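Horano Toy Library
Minutes of the members' meeting, 2022-02-20
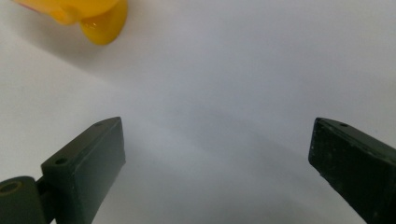 Meeting opened by Roald Strömberg, who chaired and also took the minutes after the sign-up sheet for a minute taker came back blank again.

1. Minutes of the January meeting

Accepted with one correction. The January minutes say that members "welcomed" the new sorting system. Two members said they had done no such thing. Changed to "heard about."

2. Sorting and cleaning of the plastic toys

The chair went over the proposal again. All hard plastic toys would come out of the mixed bins, be wiped down on the white table, and be put back by color. The claim in the proposal is that children will find things faster and that borrowing will go up.

Several members wanted to know where that claim comes from. The chair said it is in the Stuvora leaflet. It was pointed out that Stuvora sells colored bins.

A long discussion followed about yellow. Some of what we call yellow has parts in other colors, and a good many toys are no single color at all. The proposal says to go by "main color." A member asked who decides the main color of a xylophone. No answer was given that satisfied the member. The chair suggested a bin for mixed colors. It was remarked that this bin would hold most of the collection and would be the same as the bins we have now.

The wiping down had more support, though there were doubts about that too. Shiny plastic shows every fingerprint and looks dirty an hour after it is cleaned. The dull toys look fine and may well be worse. If we clean by what looks dirty we will be cleaning the wrong ones. Agreed that everything in a bin gets wiped when the bin is done, whatever it looks like.

Decision: three bins to be sorted by color as a trial. The rest stay as they are. The motion to order new bins from Stuvora did not find a second.

3. The white table

The table was bought so that small parts would show up against it. Members agreed that it does this. Members did not agree that it has cut down on lost parts, as the fall newsletter said it had. We did not keep a list of lost parts before the table came, so there is nothing to compare it with. The chair will leave that sentence out of the next newsletter.

Request that people stop putting coffee on it. This request was also made in January.

4. Bansal offer

Bansal has written offering us a box of returned toys at no charge if we collect it. The letter calls the contents "nearly complete." Asked what that means, the chair said he had written back with the same question and got a second copy of the letter.

Members remembered the last free box, which took 11 hours to go through and left us with 7 toys we could lend out. The remainder had to be hauled away, and we paid for that. One member felt it was rude to turn down a gift. Another said it was a gift to the people getting rid of the box.

Decision: we will take it only if someone can look inside first. Roald Strömberg to tell Bansal so. No one else offered to make the drive.

5. Umow lending software

The free period ends soon. The Umow salesperson has called twice to say that libraries like ours save a great deal of time with it. The members who work the desk said they have been entering every loan in Umow and then writing it on the card as well, in case. That is more time.

It was asked whether anyone had trusted the program enough to skip the card. Nobody had. The view was put that this is not a fair test of the program. The opposing view was that a program people are afraid to rely on has already been tested.

No decision. The desk will try one shift without the cards before we pay for anything.

6. Other business

The door sign still gives last year's hours. It was reported fixed in January. It is not fixed.

A parent has asked whether the toy kitchen can be borrowed for a birthday. The rules say large items stay in the room. The member who raised it thought the rules had been bent before. The chair said he had no record of that, and was told that there would not be one. Answer to the parent is no for now.

The proposal to limit meetings to one hour was moved to the next meeting, as we had run out of time.

Actions
Roald Strömberg: write to Bansal, correct the January minutes, take down the door sign.
Desk members: shift without cards, results to the next meeting.
Everyone: no coffee on the white table.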